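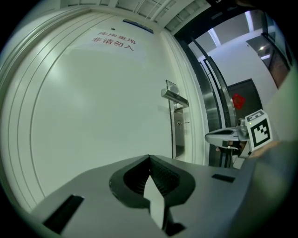

Figura 2. Porta branca com aviso em caracteres chineses vermelhos (库房重地 / 非请勿入): área de depósito, entrada só a convite.

3.2 A fórmula quadrissilábica nos avisos de acesso

Os avisos de proibição foram, para nós, a parte mais fascinante do corpus. Esperávamos encontrar ordens secas, do tipo "proibida a entrada", e encontramos uma verdadeira métrica! Em 23 dos 90 avisos em chinês, o texto se organiza em dois segmentos de quatro sílabas: o primeiro nomeia o lugar e lhe atribui importância (重地, "local importante"), o segundo enuncia a restrição (非请勿入, "sem convite, não entre"). A Figura 2 traz um caso modelar.

Chama a atenção o vocabulário do segundo segmento. A negação 勿 pertence ao registro clássico e quase não aparece na conversa cotidiana, mas na sinalização continua vivíssima. O verbo 请, por sua vez, desloca a proibição para o campo da hospitalidade: quem lê é tratado como visita ainda não convidada. Huerta e Arellano já haviam notado efeito parecido em avisos bilíngues de condomínios, embora sem separar os registros.

O contraste com o português é delicioso. Nossos avisos preferem o particípio ("proibido", "reservado") e raramente mencionam o convite. Retomamos esse ponto em 3.3, com os dados de Moroz sobre fórmulas de cortesia.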